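Compartir 35 · Comentarios 7

Quedé con Rodica Tudose a las nueve de la mañana en la cafetería de la esquina de Quintero, y cuando llegué ya se había tomado dos cafés. «Es que yo a las cinco estoy amasando, para mí esto es casi la hora de comer», me soltó, y se rio. Lleva la panadería Istia desde que se la traspasó Stelios Economou, y yo tenía ganas de que me contara cómo se hace eso de quedarse con el horno de otro sin que el barrio se te eche encima.

«Se me echaron encima», dice. La primera semana quitó los bollos de anís (vendía tres al día, a ella no le salían las cuentas) y una señora le estuvo una semana sin hablar. Volvieron los bollos, claro. «Y ahora los hago mejor que Stelios, pero eso no lo pongas». Lo pongo, Rodica, lo siento.

Hablamos mucho de la masa madre. La suya viene del obrador donde aprendió, con Lăcrămioara Toma, que le dio un tarro envuelto en un trapo el día que se despidió. «Me dijo que la alimentara por la mañana y por la noche y que no le pusiera nombre, que la gente que le pone nombre luego se va de vacaciones y llora». Le pregunto si le puso nombre. Tarda un poco en contestar. «Bueno, sí».

En invierno hornea unas 200 hogazas al día, casi todas de 800 gramos, que es el tamaño que le piden las familias. La grande la quiere recuperar en noviembre, de centeno, con la corteza bien oscura. Yo le digo que a mí la corteza oscura me gusta mucho y ella me mira como si por fin hubiera dicho algo sensato en toda la mañana. «Aquí me devuelven el pan por quemado. ¡Quemado! Eso es sabor, hombre».

También me habla de las manos. Harina, agua, sal, la rasqueta, y vuelta a lavarse, todo el día igual.

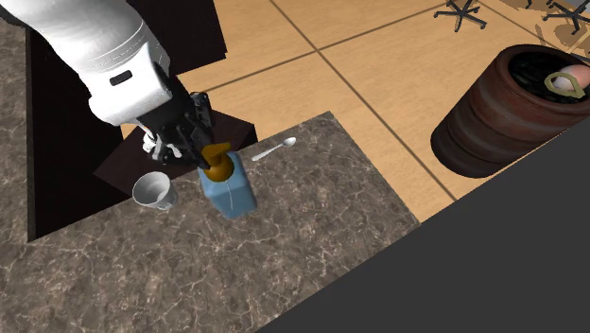

Se le agrietan en cuanto llega el frío, y por la noche se pone una crema espesa que le recomendó Hường Tăng, la del puesto de verduras, y unos guantes de algodón. «Mi marido dice que parezco un mayordomo».

Antes de irnos le pregunto si se arrepiente de algo. De no haber cambiado antes la amasadora, dice enseguida, que la vieja hacía un ruido horroroso y los vecinos de arriba no dormían. ¿Y de lo de madrugar tanto? Se encoge de hombros, se sacude la harina de la manga y pide la cuenta. No me dejó pagar, y encima me llevé a casa dos bollos de anís.

Comentarios (7)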